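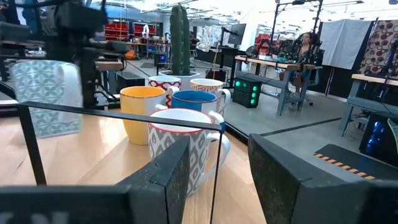 Brijesh said at the morning coffee that in two years there will be no people left at the benches, only people who write the list of what the arm should do, and that I should be glad because my back hurts. He said it in a friendly way. I did not answer him then, so I will answer here.

07/10/2025

I am glad for my back. That part is true. In June I was still doing the mug work by hand at Arnon, before they moved me over to this side. A shift there was 2,448 pieces if everybody came, and each one went from the tray to the table, was turned so the handle pointed right, and went back in the tray. I did it for long enough that at night, before sleep, my hand was still turning. My wife used to take hold of my wrist so it would stop.

Now the arm does the turning and I watch it and write in the log. It is mugs again, the same kind of mixed ones we get from Flellura, with patterns and without. The white one with the gray diamonds is the difficult one. It has a thin red rim, and I have written in the log three times that the gripper comes to it a little too low. Ignacio Thibodeaux says it is not too low, it is the approach angle, and that I should write "approach angle." I wrote both.

What I want to say to Brijesh is that he is thinking about the hands only. When I did it by hand I talked. We all talked. There were five of us at one table, and I learned most of my English there, from people who were also looking down at mugs and did not see my face when I made a mistake. This is a good way to learn a language. I learned "chipped" and "never mind" and the names of everybody's children. Here I sit on a chair and the other person sits at another bench, and we look at different screens. If I want to say something I must stand up and go there, and then it must be something important. So I say less. Yesterday I noticed that I came home and my voice was rough from not using it.

I do not want to complain too much. The pay is better by 310 a month and I can sit down when I like. At Yazzie, where my cousin is, they got the machines and nobody got a chair. They got a higher number to reach. Here at least they asked us what we think, and they gave us a paper with questions. One question was, "Do you feel that your skills are being used?" I thought about it for a long time. In the end I put the middle box.

Because what is my skill now? I asked myself this on the bus. Before, I could feel with my thumb if a handle had a weak place. I did not look, I only felt, and I put it to the side, and I was right very often. The supervisor used to bring new people to stand beside me to see how I did it, but there was nothing to see. Now I look at the arm and I can tell a moment before when it will take something badly. It is a small thing in how it comes down. I told Ignacio and he was interested, he really was, he pulled his chair over and asked me to say "now" each time I thought so. We did this for an hour. He wrote down all my nows. He said it was very useful and maybe they can make the system learn it.

I was proud, and then at lunch I was not so proud. First they took what was in my thumb, and now they will take what is in my eyes. I know this is a dramatic way to write it. Ignacio is a kind man and he is doing his job, and he shared his oranges with me. But I noticed that after lunch I said "now" a little less often.

I should write also what is good. Nusent, who pay for this trial, want 500 picks without a person touching anything, and when we came close to it last week I found I was standing up. I wanted the arm to do it! I was talking to it in my own language, the way my father talked to his truck. It dropped one near the end and I felt really sorry, as if a young colleague had made the mistake. The people from the other bench laughed with me, and for a few minutes it was like the old table.

Maybe I will ask if the two benches can be put closer. It costs nothing. I can say it is for the work, that we could compare our logs, and this would be half true. I will write down the sentence first so that I say it correctly. "I would like to suggest that we move the benches." Or "I would suggest moving." I must look up which one.

Brijesh also asked if I would train for the other job, the list writing. There is a course in the evenings. He is going, and he thinks we could share his car. I said I will think about it. I am a little afraid of the exam because it is all reading, and I am slow with reading when there is a clock. But he is slow too, he told me, only he hides it better. And in the car we would talk, forty minutes each way.

Things for tomorrow. Ask about the course, what it costs and if the company pays. New pen for the log. Write to my cousin. Tell Ignacio again about the mug with the diamonds, and call it approach angle.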